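About Wukosness

Wukosness is a hand-weaving and textile repair workshop on Zustcombe Lane. We run three floor looms and two table looms, all threaded for plain weave, twill and overshot. Standard warp width is 21 inches. Repairs are done by reweaving, with yarn matched for fiber, twist and count.
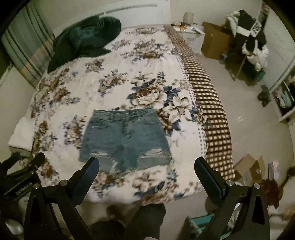

Pak-hei Yuen writes that a coverlet came back from us in March with the pattern running true across both panels, and asks whether the Boson loom can take a wider reed. It can, on request.

Bhattacharjee Hall holds our dye room and yarn store. Visits are by appointment.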